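4.3 Folding long cloths (runners, scarves, table bands)

Read section 4.1 first if you skipped it. Everyone skips it. It explains how to choose a surface, and most of the complaints sent to Temitope Adebisi at the Jurley support desk trace back to somebody folding on a couch.

Before you start

Clear a stretch of table longer than the cloth. The Trolano storage basket can stay on the table as long as it sits behind your work, where a sleeve won't catch it. If the tabletop is rough or sticky, spread a flat sheet over it. A patterned sheet is fine, and a busy floral one has the advantage of hiding the crumbs you were going to wipe up later.

Note: The sheet should hang evenly or be tucked under. A sheet that slides takes the cloth with it, and you will be back at step 1 with a worse attitude.

Laying out the strip

1. Lay the cloth across the table, long side facing you. Care label down, if there is one.

2. Fold it lengthwise into a wide strip. Bring the far edge toward you, then turn the whole thing so the fold is at the top. The fold is your straight line. Trust it over the hem, which was sewn by someone in a hurry.

3. Take hold of both ends and pull gently outward. Stop when the top edge is straight. Pulling harder won't make it any straighter, but it will make it longer, and then it won't fit the basket.
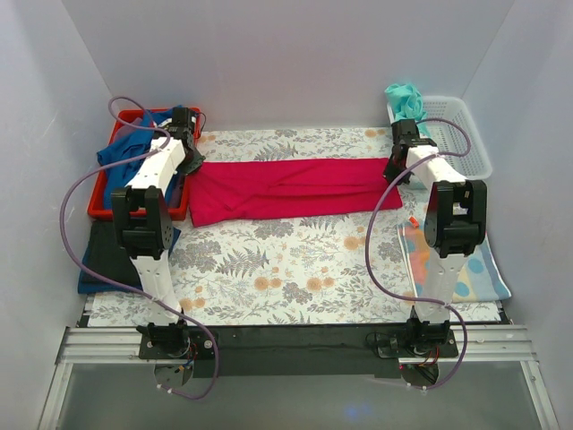
4. Check the two ends against each other. If one is wider, open that end only, bring the lower corner up, and fold it again. Don't start over for the sake of one corner.

5. Smooth from the middle toward the ends with a flat hand. Long creases that follow the strip can stay. Short diagonal wrinkles should be pushed out now - they set into the fold and come out at dinner, in front of your in-laws.

Caution: Do not iron the cloth on the sheet. Wim Segers, who wrote the first edition of this guide, did so and would like it mentioned.

Finishing the fold

6. Bring the left end over to meet the right. Line up the top edges and let the bottom edges do what they like.

7. Fold in half again. Cloths over 278 cm will need one more fold. Cloths under 38 cm are napkins, and you want section 4.5.

8. Place the bundle in the basket with the folded edge up, so you can pull one out without bringing its neighbors along.

Note: Slippery fabrics unfold themselves out of spite. Use a Michiels cloth band (part 564, sold separately, naturally) or a loose piece of ribbon.

If the strip keeps twisting, go back to step 2 and check that the layers aren't skewed. For cloths that have been stored in a ball since July, see section 6, Steaming.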